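Writing Rostberg: Our Project Report on a Serialized Romance
Sulastri Menon and Lertchai Rungrueang, Creative Writing Workshop

What we set out to do

When we started in October, all we really had was a town called Rostberg and a strong feeling that somebody in it ought to fall in love. Lertchai wanted a mystery and I (Sulastri) wanted a slow, cozy romance with a lot of soup in it, so we agreed to try both at once and publish the story online in 10 short installments, each one ending somewhere that would make a reader want the next.

How we split the work

We have 2 leads, and we each took one. I wrote the chapters told by Ines Valdovinos, who runs the night ferry to Trulville, and Lertchai wrote the ones told by the customs inspector, who never gets a first name (I lost that argument, and I've come around to it!). We swapped drafts in the library in the afternoons and read each other's chapters out loud, which was embarrassing for the first few weeks and then became the part we looked forward to most.

What gave us trouble

The voices kept drifting together. By the fourth installment Ines and the inspector were making the same kind of joke, and a reader on our class page asked if they were secretly related. We went back and gave Ines longer sentences and took nearly all the questions away from the inspector, and that helped a great deal. We also rewrote the harbor kiss more often than either of us would like to admit, mostly because we couldn't agree on who should move first.

The dinner chapter

Installment seven is the one we're proudest of. Ines and the inspector share a table at the Tolbridge Hotel, and neither will say what they know about the missing cargo. Lertchai had the good idea of letting a single drinking glass carry the tension, passed back and forth across the cloth while they talk about the weather.
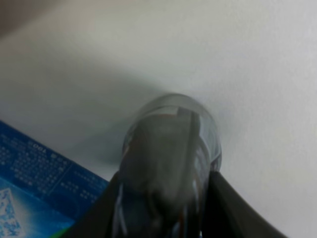

What readers told us

Our classmates liked the ferry chapters for their mood and the inspector's chapters for their pace, and several of them wished the two had met sooner. We think they're right. If we did it over, we would bring that first meeting forward to the second installment and let the cargo wait a while.

What comes next

We're hoping to write a holiday story set in Trulville over the break, with Ines's aunt in the lead this time. Lertchai has already started the outline, and so far there is plenty of soup in it.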